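Undero G2 Two-Finger Gripper — Service Notice
Issued 27 June 2022

Undero has identified a fault in G2 grippers sold from April onward. When power is interrupted, the fingers may lose holding force and release the load. Units with controller version 121 are affected. 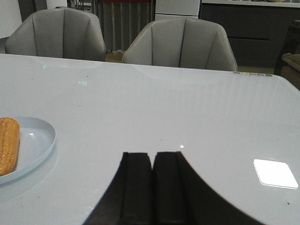

Gripper fingers slightly open, with a plate and corn to the left.

Operators should stop lifting work above shared tables until the controller has been updated. The update takes 15 minutes and is free of charge through Botel service centers. Grippers past 3000 hours of use must also have the brake spring replaced — part 440, supplied by Kurner.

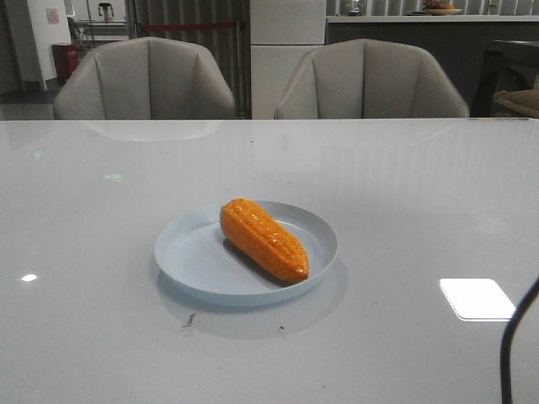
May the gripper stay in use before the update?
Light loads may be handled at reduced speed, provided that all persons remain outside the marked work area.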